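Ernomstead Recreation Club
Fitness and Wellness Sub-group
Minutes, December 2, 2024, upstairs room, started late, heating on full

Present: nine members, two guests from the Plondico building. Apologies from three, one more sent by text during item 2.

1. Minutes of last meeting
Read, agreed. One correction: the lunchtime stretch class is 25 minutes, not 45. Whoever has the poster file please change it there too.

Matters arising. Broken rowing machine: part came, wrong part, sent back. Mirror in the small studio still has the crack, tape holding. Lost property box to be emptied before the break, anything left goes to the thrift store.

2. Step challenge
Fall challenge closed. 144 signed up, which is more than last time, though a fair few never logged a single day. Discussion on whether to count those. Left in for the total, out for the averages.

Complaints that the Zeketti app doubles steps if you carry the phone and wear a band. Two people said theirs did, one said hers never has. Agreed: one device per person from now on, put it in the rules, near the top.

Cyclists unhappy again that bike time converts so badly. Swimmers also. Suggested we drop steps altogether and go by active minutes. Long discussion. Liked by most, but the app only exports steps on the free plan. Paid plan is $354 a year for a group our size. Not decided. Come back to it next time with a proper comparison, incl. whether a plain shared spreadsheet would do.

Next challenge to start in April when evenings are lighter. Four weeks, not six. People dropped off badly after week four.

3. Class timetable
Monday circuits full every week, people being turned away at the door. Tuesday circuits half empty. Instructor willing to move Tuesday to 6.30, trial from January. Sign up sheet to go back to paper by the door, online one kept letting people book both.

Yen (the slow flow class) doing well, regulars asking for a second session. Room only free early mornings. 7 a.m. offered, some groaning. Quick show of hands, five would come. Try it for a month.

Chair exercise class: numbers steady. Request for music to be turned down, and a second request for it to be turned up. Speaker to be moved away from the front row.

Beginners' running: stopped for winter, too dark along the canal path. A few going out anyway, in their own time and with own lights. Club can't insure that as a session, please dont advertise it as one.

4. Snacks and healthy eating
Vending machine contract up for renewal. Views split. Members who come straight from work want something they can eat at 6 p.m., and the granola bars are mostly sugar. Others like the chips and said so.

Proposal to put out fruit on class nights instead, honesty jar next to it.
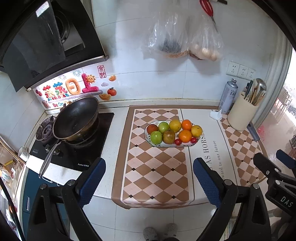

Fruit plate on the kitchen counter

Cost worked out at $100 for a ten week run, going on what the market stall quoted. Jar would need to bring in most of that. Seconded, carried, two against. Shopping to go on a rota, list is on the corkboard, only three names so far so please add yours.

Bananas: asked if they can be left out as they go brown in the heat of the room. No, people want bananas after circuits. Buy them greener.

Also asked for: nuts (no, allergies), boiled eggs (no, smell), cheese (maybe, needs the fridge, and fridge is full of other groups' milk). Fridge clear out to be raised with the building.

Nutrition talk. Speaker from Plondico can do a Thursday at end of January, no fee, wants a projector. Forty minutes plus questions. Topic either eating before excercise or reading labels. Labels won the vote. Asked that it not turn into a sales talk, speaker has already said it wont.

5. Equipment budget
$200 left for this year and it has to be spent before the year closes or it goes back. Wish list read out:
- mats, six, the blue ones are shedding
- resistance bands, medium, all snapped or walked off
- a second kettlebell at 8 kg
- foam roller
- wall clock with a second hand that can be read from the back

Mats and bands agreed straight away. Clock if there is money over. Kettlebell to wait. Someone has a roller at home they never use and will bring it.

Reminder that mats are wiped down after every class, not just the sweaty ones. Spray is on the shelf under the window. Old spray bottle leaks, throw it.

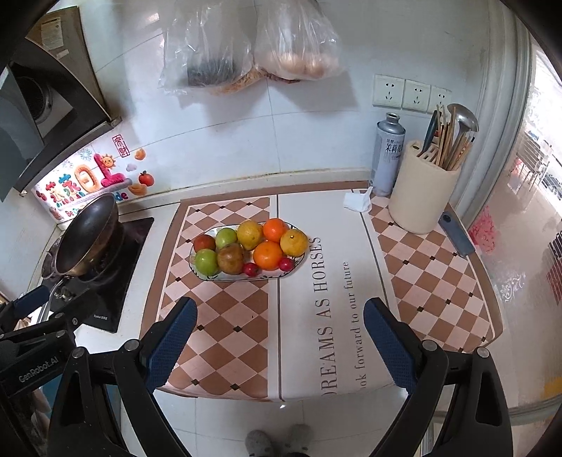
6. Holiday closure
Last classes on the Friday before the break. Building locked for the two weeks, key codes wont work. Home workout sheet to go round by email: squats, wall push ups, plank, marching on the spot, nothing needing kit. One page, big print.

Social after last circuits session, bring a dish, label what's in it. Last year three people brought hummus. No objection to this being repeated.

7. Any other business
Parking: bikes chained to the ramp rail again, blocks the wheelchair users. Notice up, notice ignored. Bigger notice.

Showers: left hand one runs cold after two people. Reported, ticket still open.

Request for a quiet hour in the weights room, no music, no coaching. Sunday morning suggested. Ask the regulars first.

Membership cards, new batch printed with the club's name spelled wrong (Ernomsted). Still scan ok. Use them up.

Meeting closed 8.50. Next one second Monday of January, same room, bring own mug.

Actions
- App costs and spreadsheet comparison, for next meeting
- One device rule into challenge rules
- Tuesday circuits time change, poster and website
- Yen 7 a.m. trial, book room
- Fruit rota, more names
- Projector for nutrition talk
- Order mats and bands this week
- Home workout sheet
- Bigger bike notice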